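Ticket: Gutschriften im Tauschkonto doppelt gebucht, Rahmen plötzlich weg
Bereich: Verrechnung / Mitgliedskonto
Status: gelöst, bleibt noch offen bis zum nächsten Monatsabschluss

Hallo zusammen,

ich schreib das jetzt mal alles hintereinander weg, weil ich beim letzten Mal nach zwei Wochen selbst nicht mehr wusste, was ich schon probiert hatte. Es geht um unser Konto beim Tauschring Flurniro. Wir sind ein kleiner Küchenbetrieb, montieren Arbeitsplatten und machen Aufarbeitungen, und einen Teil davon lassen wir uns in Verrechnungspunkten gutschreiben. Davon bezahlen wir dann Druckerei, Reifenwechsel, solche Sachen. Läuft eigentlich super!

Seit Anfang November stimmt der Saldo nicht. Angefangen hat es mit dem Auftrag für Zister (Tischplatte schleifen und neu versiegeln, komplett auf Punktebasis). Die Gutschrift kam an, am selben Abend kam sie nochmal, und am nächsten Morgen waren beide wieder weg. Dafür stand im Konto »Rahmen überschritten« und ich konnte nichts mehr einkaufen. Unser Überziehungsrahmen liegt bei 200 Punkten, den hatten wir aber überhaupt nicht angerührt.

Was ich bis dahin gemacht hatte:

Abgemeldet, neu angemeldet, anderer Browser. Keine Änderung.

Kontoauszug als CSV gezogen und mit unserer eigenen Liste verglichen. Im Auszug fehlen 13 Buchungen, die in der Weboberfläche alle da sind. Es sind ausschließlich welche mit Teilbarzahlung, also Material in Euro und Arbeitszeit in Punkten.

Bei Ginting angerufen, die sind ja auch im Ring und nutzen dasselbe Kassenmodul. Bei denen ist alles sauber, allerdings buchen die nie gemischt. Das fand ich dann schon verdächtig.

Testbuchung über 20 Punkte an unser eigenes Zweitkonto. Ging glatt durch, nur einmal, Saldo richtig. Dieselbe Buchung mit einem Euro Baranteil: doppelt. Und nach dem nächtlichen Abgleich wieder beide verschwunden. Das lässt sich also wunderbar nachstellen, was mich fast ein bisschen gefreut hat.

Nervig ist vor allem die Sperre. Ich hatte der Druckerei die Zahlung für unsere Kataloge zugesagt und musste da anrufen und mich rausreden, sehr unangenehm. Könnt ihr den Rahmen wenigstens von Hand freischalten, solange ihr sucht?
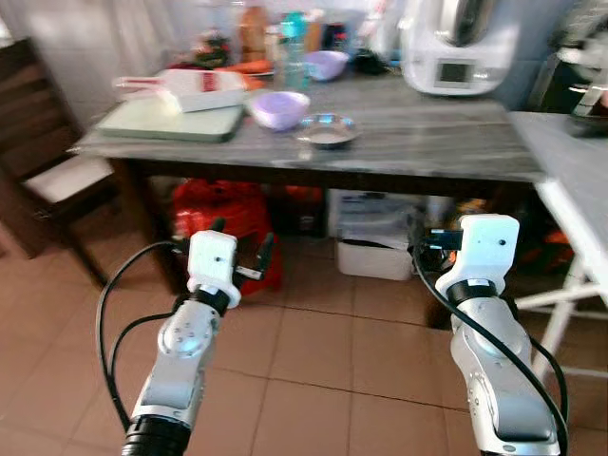

Azlan Sumampouw: Moin, Rahmen ist freigegeben, bitte einmal neu anmelden, dann solltest du wieder einkaufen können. Zur Sache selbst: Der Baranteil wird vom Kassenmodul als eigener Beleg übergeben, hat aber dieselbe Belegnummer wie der Punkteanteil. Der Abgleich hält das für eine Dublette und storniert beide. Kannst du mal nachsehen, welche Version vom Modul bei euch läuft und ob unter »Belegnummern« der Haken bei »gemeinsam vergeben« gesetzt ist?

Danke für die schnelle Antwort! Einkaufen geht wieder, die Druckerei hat ihre Punkte und ist versöhnt.

Zum Modul: bei uns läuft noch Version 11, und ja, der Haken ist gesetzt. Ich schwöre, ich war das nicht – vermutlich kam das mit dem Umzug vom alten Amstead-Paket rüber, da hießen die Felder alle anders und ich hab damals einfach alles übernommen, was vorgeschlagen wurde. Haken raus, Modul neu gestartet, Testbuchung mit Baranteil nochmal gemacht. Diesmal nur eine Gutschrift und der Euro sauber daneben. Über Nacht hab ich es stehen lassen und um sieben Uhr früh gleich nachgeschaut: alles noch da.

Zister ist inzwischen auch nachgebucht, das hab ich von Hand gemacht, mit neuer Belegnummer und einem Vermerk im Textfeld. Ob das für eure Statistik so passt, weiß ich nicht, sagt sonst Bescheid.

Offen sind damit noch die fehlenden Zeilen in der CSV. In der Oberfläche sehe ich sie ja, aber unsere Steuerberaterin braucht den Export, und die Punkte müssen bei uns genauso in die Umsatzsteuer wie normales Geld. Wenn ihr den Export neu anstoßen könnt, wäre das prima, sonst tippe ich sie halt ab (ungern!).

Nachtrag: Export ist da und vollständig. Die Summe passt jetzt auch zu unserer Liste, bis auf eine Jahresgebühr, die hatte ich bei uns vergessen. Ticket bitte noch nicht schließen, ich will erst den Monatsabschluss sehen.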